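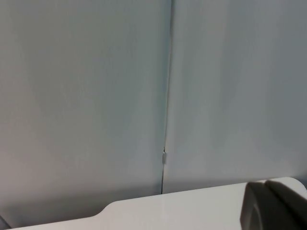

How often does a robot's wrist camera need setting up again?

Every time the camera, its bracket or the gripper has been off the arm, and after any knock hard enough to stop it. Otherwise leave it alone and check it monthly.

So says the service sheet at Amovbridge, taped inside the cabinet door, corners gone soft. Brorport, the unit behind the tyre place. One cell, one arm, one gripper with dark grey fingers. They call the whole thing Wondance, after the job it was bought for, and the job is long gone but the name stuck.

I went in September 2025 on a service morning. Bad time to visit if you like watching robots move. Good time if you want to know what keeps one going.

First thing, power down and lock off. Key in a pocket, not on the bench. Then the fingers. They come off with a hex key and go on a clean cloth in the order they came off, left one on the left. Wipe the mating faces. Grit in there tips the finger a hair, and a hair at the root is a good deal more at the tip.

Screws go back in by hand first, all of them, then the torque wrench. The firm has had one strip on it already. The helicoil is still in there and nobody likes touching it.

Camera next. It's a small thing, sits at the wrist, and most of the morning goes on it. Lens cleaned with a blower, then a proper lens cloth if the blower doesn't do it. Never a sleeve. There is a note on the sheet about sleeves, in capitals, underlined.

Cable after that, and this was the part I hadn't expected to care about. A camera cable on a wrist gets bent the same way all day long. It doesn't fail cleanly. You get a dropped picture once a shift, then twice, and everyone blames the software. Amovbridge lost most of last November to exactly that. Fault code 111, over and over, which the manual puts down to a "comunication timeout" and leaves it there. New cable, fault gone. They now swap it at 2152 hours on the run counter, an odd number, and it's odd because that is what the counter said when the old one was finally cut open and found to be half broken through under the clamp.

Slack matters too. Too tight and it pulls at full twist, too loose and it swings in front of the lens. The arm gets walked through its range by hand guiding, slowly, someone watching the cable and nothing else.

Then the view check. The gripper goes to a stored pose and the live picture comes up. A finger showing in the lower right corner, pale panels behind, the thin seam where they meet, a little light grey clip on it. Dull as anything to look at. Useful for just that reason, plain surfaces show up a smear on the lens straight away, and a fine dark line is a decent thing to focus on.

Focus ring locked with a dab of varnish. Exposure fixed by hand as well. Auto was tried and dropped, the shiny white surfaces kept fooling it and the grey ones went to mud.

Calibration proper takes a printed board and a set of poses. Target goes down flat, clamped, arm visits each pose, software chews on it. If the error comes out high the answer is usually the board, a bit of curl in it. Ghiță, the shop that makes their brackets, sent a stiffer one on an aluminium backing and the results settled down. £197 with delivery. Cheap next to a lost morning, though there was some grumbling at the time.

Last job is the slow run. Ten per cent speed, hand near the stop, no parts in the cell. Then half speed. Then the old values get written in the log next to the new ones so that teh next person can see which way things are drifting.

Lock off, key out, cabinet shut. Next cable's already on the shelf, bagged and labelled.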